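[ploveck-ml 1,039] Re: 図鑑の残りが埋まりません

On Saturday, ploveck-ml member wrote:
> はじめまして。四月に Ploveck を買って、ようやくエンディングまで
> 行きました。いま図鑑を埋めているのですが、288 で止まって
> しまいました。攻略本も手元になく、どこから手をつければいいのか
> 途方に暮れています。
> 質問は次のとおりです。
> ・El Sherbiny の市場の品は、一周で全部そろいますか。
> ・Dunar の地下水路は、クリア後も入れますか。
> 過去ログも読んだのですが、古い版の話なのかどうか区別がつきません
> でした。よろしくお願いします。

クリアおめでとうございます! そして 288 はすごいです。図鑑は全部で 300 ですから、ほぼ終わりじゃないですか。私が最初にクリアしたときなんて、まだ半分も埋まっていませんでした(寄り道ばかりしていたのに、なぜ……)。

>・El Sherbiny の市場の品は、一周で全部そろいますか。

残念ながら、一周では無理です。市場の通りは序章の終わりで東側か西側のどちらに店を出すか選ばされますよね。あそこで選ばなかった側の品は、その周回では最後まで並びません。染料と香炉のページに空きがあるなら、まずこれだと思います。

でも二周目は本当に楽しいですよ! 所持金は引き継げますし、反対側の通りは音楽まで違います。私は東側で始めたので、西側の夜の曲を初めて聞いたとき、買い物もせずにしばらく突っ立っていました。太鼓が一拍だけ遅れて入ってくるところ、ぜひヘッドホンで聞いてみてください。

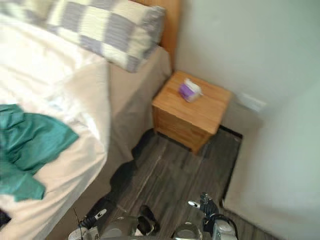

それから、市場の品には曜日で入れ替わるものがあります。ゲーム内の宿屋で寝ると一日進むので、店先をのぞいて、寝て、またのぞいて、を繰り返せば大丈夫です。安い方の宿でも日付は同じように進みます。高い部屋に泊まると朝食のイベントが見られるので、一度くらいは奮発してもいいかも。干しイチジクをくれる給仕さんの台詞が、泊まるたびに少しずつ変わります。

>・Dunar の地下水路は、クリア後も入れますか。

入れます! ただし正面の水門は閉じたままです。風車小屋の裏に井戸があるので、縄ばしごを持って調べてください。縄ばしごは道具屋に売っていません。渡し場の船頭に魚を三匹渡すともらえます。魚の種類は何でもいいはずです(私は全部小ブナで済ませました)。

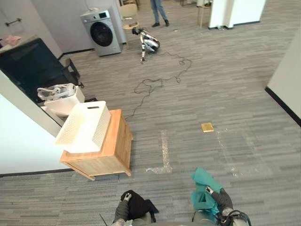
水路の中は、クリア前と宝箱の配置が違います。中央の広間に出たら、水位を 2 まで下げてから北へ。3 のままだと橋が沈んでいて、ぐるっと遠回りになります。青い貝の鍵はこの北側の部屋にあり、図鑑では「道具」ではなく「海辺の品」のページに載ります。私はここで見落としていて、道具のページばかり何日もにらんでいました。

版の違いについても書いておきますね。タイトル画面の右下に Cekero の名前だけが出るのが初版で、その下に小さな波の印が付いているのが修正版です。初版では井戸の中でセーブすると縄ばしごが消えることがあります。初版なら、地上に戻ってからセーブしてください。過去ログで話が食い違っているのは、たいていこのせいです。

以下は、うちのページに置いている「図鑑・見落としメモ」の写しです。長くてすみません。

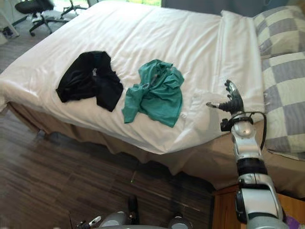

最終更新: 2019-05-11

・染料「夜明けの藍」 西の通り、三軒目。雨の日だけ。
・香炉「鳥の足」 東の通り。店主に二回話しかけると奥から出てくる。
・青い貝の鍵 地下水路、北側の部屋。
・割れた笛 砂丘の野営地。拾ったあと鑑定しないと図鑑に載らない。
・旅人の外套(裏地あり) 仕立て屋で普通の外套を直してもらう。直す前の外套も別の項目なので、先に登録しておくこと。
・塩の結晶(大) 塩田で夜まで待つ。小と中を持っていなくても取れる。
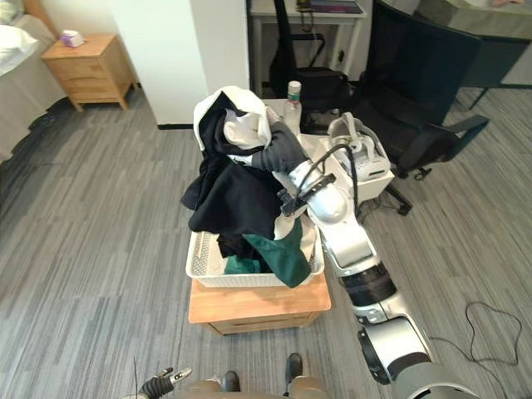 このメモで一番質問が来るのは、外套まわりです。衣類は拾った順に上へ上へと積まれていくだけで、並べ替えができません。ナイトテーブルに載せた洗濯かごに服が山になっていて、てっぺんに白いフード付きの服が丸まっていて、黒いのは左側に垂れかかっている、ちょうどあんな具合です。なので、仕立て屋に行く前に手持ちの衣類を倉庫へ預けて、直したい外套だけを残しておくと間違えません。預け賃はかかりませんし、倉庫に入れても図鑑の登録は消えないので安心してください。

あと、割れた笛は鑑定したあとも売らないでほしいです! 二周目の砂丘で持ったまま焚き火のそばに立つと、ちょっといいことがあります。図鑑には関係ないのですが、私はあの場面のためだけに三周目を始めました。

もしこれで埋まらない項目があったら、図鑑の何ページ目の何段目が空いているかを書いて送ってください。並び順は版が違っても同じなので、場所さえわかれば品名を調べられます。それと、東西どちらの通りを選んだのかも教えてもらえるとうれしいです。

--
図鑑・見落としメモの管理人(修正版、三周目の途中)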